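Keeping a Chainsaw in Order Between Jobs
Workshop tips from Dalal Sfeir

I cut firewood and clear fallen trees on a small property, and I look after three saws, two of mine and one from my neighbor Moussa. These notes are for the person who uses a saw some weekends in the year and keeps it on a shelf the rest of the time. For repairs inside the engine please go to a dealer. I don't write about that.

Before you touch anything

Switch the saw off, let it cool, and pull the cap from the spark plug. With a battery saw, take the battery out and put it on another table. Wear gloves when you handle the chain, also when it is dull. A dull chain still opens a finger very well.

Cleaning the side cover

Take off the cover and the bar. You will find a paste of oil and sawdust around the sprocket. I remove it with an old paintbrush and a small wooden stick. Compressed air is quicker, but it pushes the dirt into the places where you don't want it, so I use it only at the end and from far away.

Look at the small hole where the oil comes out to the bar. It blocks easily, most of all after cutting pine. A piece of thin wire opens it again. Then clean the groove of the bar from one end to the other with a thin scraper. An old plastic card also works, if you cut the corner to a hook.

Turn the bar upside down each time you put it back. In this way both sides wear the same. I make a mark with paint on one side so I remember how it was before.

Sharpening

Use the file size which is written in the manual of your chain. Two chains can look the same and need different files. I fix the bar in the vise, mark the first tooth with a felt pen, and give each tooth the same number of strokes, always pushing away from me. Lift the file when you come back. If you drag it in both directions the file is finished very soon.

Do all the teeth of one side first, then turn and do the other side. When the saw starts to cut in a curve, one side is shorter than the other. You must then file the long side down to match, and it takes patience.

I write in a notebook when each chain was sharpened. My oldest one, a Rorka, had 12 sharpenings before I threw it away. The teeth were by then very short and the cut was rough.

Rags

Keep cotton rags near the bench, more than you think you need. Old bed sheets and shirts are good after you cut away buttons and zippers. Synthetic cloth only moves the oil from one place to another.

Rags with bar oil or fuel should not stay in a pile. I hang them outside, one by one and spread open, until they are dry, and afterwards they go in a metal can with a lid. With linseed oil on them you must be even more careful, as these rags can start to burn without any flame near.
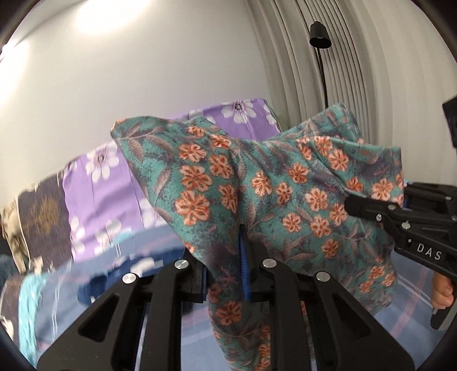

How tight should the chain be?

Tight enough that it sits against the bottom of the bar, and loose enough that you can pull it around by hand with a glove. Check it when the chain is cold, and check again after the first few cuts, above all with a new chain, which stretches quickly in the beginning.

Hold the nose of the bar up while you tighten the nuts. If you forget this, the bar drops a little and the chain is loose again after one log.

Fuel and oil

I mix only as much fuel as I can use in a month. My habit is to prepare 700 milliliters in a bottle with a good cap, and to write the month on it with a marker. If I find a bottle from November in the spring, I don't put it in the saw. Our town has a collection place for such things, and I bring it there.

Fill the bar oil each time you fill the fuel. Used motor oil is a bad idea for the bar and for the ground where you cut.

Putting the saw away

For a longer pause I empty the tank outdoors and run the engine until it stops alone. The chain goes in a flat tin with a little clean oil. The saw stands on a piece of cardboard, because almost every saw drips some oil, and the shelf underneath will be dirty for years. Mine is from Bedell and had a nice varnish once.

Put the bar cover on, even inside a locked shed. Hang the scrench (the key with the screwdriver end) on a nail beside the saw and not in the general drawer. I lost 55 minutes one morning looking for mine, and I found it in the pocket of my rain jacket.

Air filter: tap it gently on the bench, wash it in warm water with dish soap if the manual allows, and let it dry fully before it goes back.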